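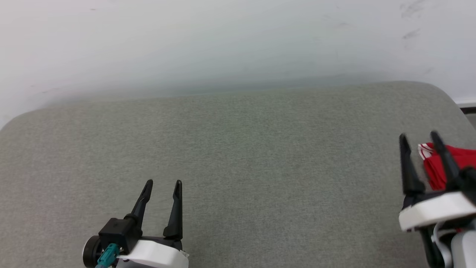 Oktober, kurz nach 21 Uhr

Heute Sitzbank und Wand im Nebenzimmer. Begonnen gegen vier, Tageslicht noch ausreichend.

Bezug: feines Gewebe, meliert, Grau mit Grünstich. Im Lieferschein von Gredberg als »graugrün« geführt, in Beverleys Liste als »grau«. Habe die Liste nicht korrigiert. Je nach Lichteinfall stimmt beides. Bei flachem Licht erscheint ein hellerer Streifen quer über das Polster, den ich beim ersten Hinsehen für Abrieb gehalten habe. Lampe umgestellt, Streifen wandert mit. Also kein Verschleiß. Im Heft unter »Polster« notiert: Oberfläche ohne Befund.

Absaugen mit der schmalen Polsterdüse, niedrigste Stufe, Bahnen längs, danach quer. Zuerst die hintere Kante, wo die Rundung zur Wand hin abfällt. Dort sammelt sich erfahrungsgemäß am meisten. Ausbeute: Staub, Fussel, eine Büroklammer. Für den Spalt zwischen Polster und Wand reicht die Düse nicht tief genug, Verlängerung liegt vermutlich noch bei Alfie in Claltham. Ersatzweise mit einem um ein Lineal gewickelten Mikrofasertuch gearbeitet. Funktioniert, dauert aber.

Anschließend Fleckentest für den neuen Reiniger (Faulkner, Konzentrat, laut Etikett für Mischgewebe geeignet). Verdünnung 1:20, aufgetragen mit weißem Tuch an der Unterseite, Einwirkzeit 7 Minuten, abgetupft, trocknen lassen. Kein Farbabrieb auf dem Tuch. Randbildung war nach einer Stunde nicht erkennbar, Endbefund morgen bei Tageslicht. Solange das nicht geklärt ist, kommt auf die Sitzfläche nichts außer der Bürste. Der Bezug hat auch keine Flecken, die es eilig machen würden. Alfie wollte am Telefon trotzdem wissen, weshalb nicht gleich alles shampooniert wird. Habe auf den Bezug in Piltemcombe verwiesen, der nach der Nassreinigung an der Vorderkante eingelaufen ist. Danach Themenwechsel.

Raumfeuchte bei Beginn 52 Prozent, am Ende 55. Fenster eine Viertelstunde gekippt.

Die Wand ist der schwierigere Teil. Gebrochenes Weiß mit kühlem Einschlag, oben links am hellsten. Rechts oben ein paar schwache dunkle Schleifspuren, schräg verlaufend, dazu vereinzelte kleine Punkte. Vorgehen: erst trockener Schmutzradierer, ohne Druck. Spuren danach blasser, nicht weg. Zweiter Durchgang mit leicht angefeuchtetem Schwamm, weitere Aufhellung, aber an der Stelle beginnt die Farbe matt zu glänzen. Abgebrochen. Wer hier weiterreibt, tauscht einen Schatten gegen einen Glanzfleck.

Bleibt Überstreichen. Im Keller steht noch eine angebrochene Dose, Farbnummer 3286, Deckel angerostet, Inhalt nach dem Aufrühren brauchbar, allerdings durch ein Sieb zu geben. Ob der Ton passt, ist offen. Probeaufstrich auf Karton angelegt, feucht deutlich zu dunkel, was nichts besagt. Morgen trocken an die Wand halten. Falls er abweicht, muss die ganze Fläche bis zur Ecke gestrichen werden, eine ausgebesserte Stelle würde man bei dem kühlen Licht sofort sehen. Dafür müsste die Bank vorgezogen werden, rund 40 Zentimeter, allein nicht zu machen. Beverley fragen.

Maße für die Schonauflage bei der Gelegenheit mitgenommen. Breite an der Hinterkante 122 cm, gemessen zwischen den Punkten, an denen die Rundung ansetzt. Das Maßband rutscht auf der Wölbung, daher 3 Messungen, die beiden letzten identisch. Die erste gestrichen. Die Ecken lassen sich so nicht aufnehmen, dafür brauche ich eine Schablone aus Packpapier. Gredberg bietet Auflagen nur mit geraden Ecken an. Auf dem Polster würden sie hinten überstehen und sich umschlagen.

Material: Staubbeutel gewechselt, Schmutzradierer verbraucht, Mikrofasertücher in der Wäsche (60 Grad, ohne Weichspüler). Nachzukaufen: Radierer, Malerkrepp, Lacksieb.

Aufwand ohne Trockenzeit zwei Stunden vierzig. Der rechte Daumen ist vom Lineal wund.

Morgen: Unterseite prüfen, Farbkarton vergleichen, Alfie wegen der Verlängerung anrufen. Packpapier liegt auf dem Schrank im Flur.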